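Hire Firms Should Publish Honest Pump Ratings
Leif Fogh, Trivthorpe

A pump hired to clear a flooded basement is usually chosen by one figure: its maximum flow. That figure is measured with almost no lift and a short hose. Few customers work in such conditions, and the trade should stop selling on it.

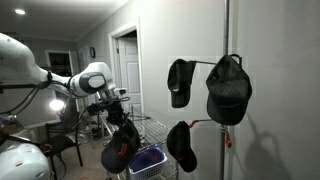

At Lunduvitz last August, a contractor hired a unit rated at 800 litres a minute. With the water raised to street level through a long hose, it delivered 248. The contractor paid for 3 extra days of hire.

Suppliers reply that the full curve is available on request. It should be printed beside the price, together with the hose diameter used in the test.
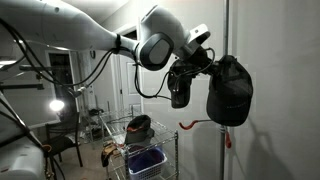 Robot arm with a black baseball cap in its gripper.

Gerd Sauerland has argued that smaller firms cannot afford the testing. The objection deserves respect – but a shared test tank would meet most of it, and Kopecký already lends its own to competitors.

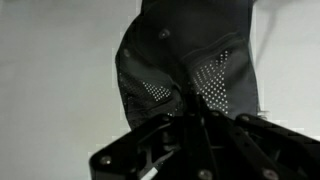
Dark grey fabric held in a black gripper.

Until such tables are standard, customers should state their lift and hose length in writing, and ask for the expected flow in the same form.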